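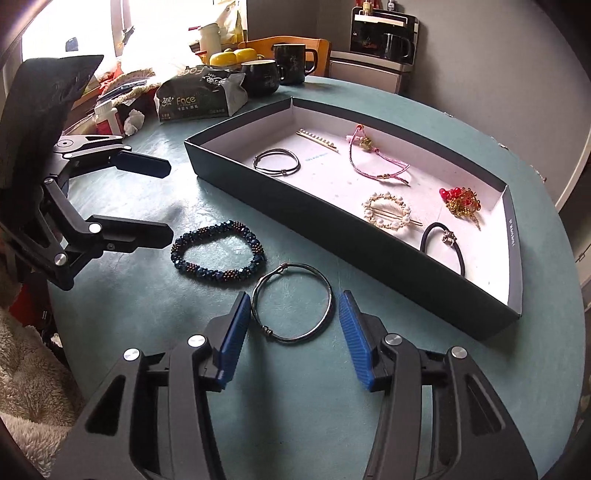 Jewellery sorting with hand-held grippers: a thin wire bangle between the open pads, the tray to the right.

Trileck Tabletop Jewellery Set — README

Maintained by Golshifteh Naseri, Brustari

What is in this release

The set holds 102 recorded episodes of putting small jewellery and hair accessories into a shallow tray. They were recorded with hand-held grippers at a table in a normal home. This file is mostly about the rules we followed, so that a second site can record in the same way and the two parts can be mixed.

The episodes are in two folders. The folder "kenia" has the first part, and "mwaipopo" has the part recorded after the rules were changed in January. If you train on both, please read the section on known differences.

Rules for the table

Small objects must lie flat and must not touch each other before the episode starts. A bracelet with beads may lie in any shape, but it may not be twisted over itself.

The tray stays where it is for the full episode. If it is pushed by more than 2 cm, the operator stops and the episode is marked "tray_moved". We do not delete these episodes.

Household things at the back of the table can stay. We want the background to be the one that people live with. Papers with a name, an address or a phone number must be taken away before recording, also when they are far from the tray.

Food and open drinks are not allowed within reach of the grippers.

Rules for the gripper

Look at both pads before each session. A pad with a cut or a loose edge is changed, and the change is written in the log with the time of day. Do not glue a pad.

Close the jaws slowly on wire pieces. Thin bangles bend easily, and a bent bangle is a different object for the model — please give it a new object number if this happens.

Hold beaded pieces by the beads and not by the thread between them. Hair clips are taken from the side, never by the decoration.

Fingers do not enter the working area after the start signal. If a piece falls on the floor, the episode ends there. Please do not pick it up and continue.

Labels

Each episode has one result: "placed", "dropped", "tray_moved" or "stopped". A piece is placed when it rests completely inside the walls and both pads have let it go. In the present release, 68 episodes are "placed" and 18 are "dropped". The others are divided between the last two labels.

Known differences

In "kenia" the operators could choose the order of the pieces. In "mwaipopo" the order is given in a list. The start signal is also earlier in the older part, so the first movement can look slow. We did not trim it.

Use

Research and teaching are allowed. Please do not use the set to judge if a gripper is safe near people — it was not recorded for this purpose. Corrections to the labels are welcome, with the episode number and a short reason.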